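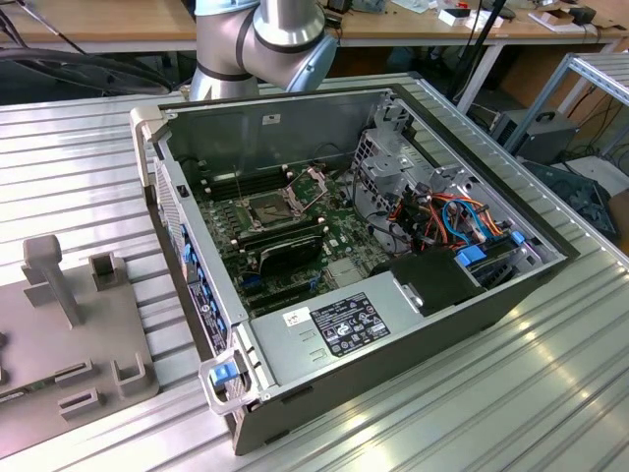

Jan 18, 2025. Slab tests, Drundetti snow, and what to change before the next round

Second full day on the tilt bench with the Drundetti blocks. Writing this up while the numbers are still in my head. The raw sheets are in the cold room binder, behind the orange tab.

What we were after

The ski area wants to know how much extra load the buried weak layer above the lower runs will take before it lets go. The field crew cut the blocks from the north-facing slope, well off the marked runs, and brought them down in the foam boxes. We are only looking at shear in the lab. Anything about how far a crack would run across the slope has to come from the field tests.

Blocks and handling

Each block was cut 30 cm on a side with the weak layer near the middle. The layer is old faceted grains under a wind slab, easy to find with a fingertip. The slab above is stiff enough to pick up whole. Below the layer the snow is coarser and crumbles at the corners, which makes it hard to seat the block flat.

Lost 2 blocks before testing. One had already split along the layer when the lid came off. The other went when I slid it off the tray, my fault, I tilted the tray too far. Both are marked on the sheet as handling failures and should stay out of the averages. The split one is still worth a grain photo, so it is on the bottom shelf, wrapped.

The foam boxes from Van Wijk hold temperature well but the lids stick. Pulling hard on a stuck lid shakes the block. Run a flat blade around the seal first.

Setup

Cold room held steady through the morning. It crept up after lunch when the door was opened a lot for the box transfers, then came back. Afternoon blocks have a note beside them.

Tilt bench leveled with the machinist's level, both directions. Base plate scored and frosted the night before so the blocks would not slide on the plate. That worked much better than the sandpaper we used last time, where half the slips were at the plate and told us nothing.

Load went on in 100 g steps, one minute between steps, bench at a fixed angle. Plate on top is the thin aluminum one. Its weight is already included in the numbers on the sheet, so do not add it again.

What happened

Most blocks failed cleanly on the weak layer. The break was sudden, with no creep that I could see on the dial before it went. The surfaces were flat and the grains on them loose, same as the field crew wrote in their pit notes.

The strongest block took 900 g before it went. I do not trust that one fully. It came from the edge of the cut, closer to the trees, and the layer in it was thinner and a bit rounded. It may be a different piece of the slope for our purposes. Kept in the table with a flag.

The afternoon blocks failed at lower loads than the morning ones. Could be the warmer room, could be that they had been sitting longer in the boxes. We can't tell these apart with the way the day was run. Next time mix the order.

One block failed above the weak layer, at a thin crust nobody had logged. I went back to the two blocks cut beside it and the crust is there too, faint, easier to see with a light held low from the side. The field crew should be told so they can look for it in the next pit.

Logging

The Vokano logger dropped readings twice, both times right after the door opened. Connector was frosted. Wiped it, put a bag over it, no more trouble. The hand-written times fill the gaps. Clock on the logger is four minutes ahead of the wall clock and I left it alone so that the whole day is at least consistent. Correct it in the table, then set it properly before the next run.

Compared with the Bramier set

Pulled out the Bramier sheets from last winter for a quick look. Those blocks had surface hoar, not facets, and the slab was softer, so a straight comparison is not worth much. The scatter is about as wide, though, which makes me think a good part of it is how we cut and carry the blocks.

To do

Ask the field crew for more blocks from the middle of the slope, none from the tree edge.
Log slope angle at every cut. It is missing for three boxes.
Random order for testing, drawn before the boxes are opened.
Second thermometer at bench height. The one by the door reads the door.
Frost the base plate again, same method, and write down how long it sits.
Grain photos of the wrapped block before it sinters.
New seals for the boxes. Can wait until the June order if the blade trick keeps working.

The ski area has asked for a number they can use. Not sending one off this set. They can have the table with the flags in it, and a note saying the layer is still weak and still breaking clean.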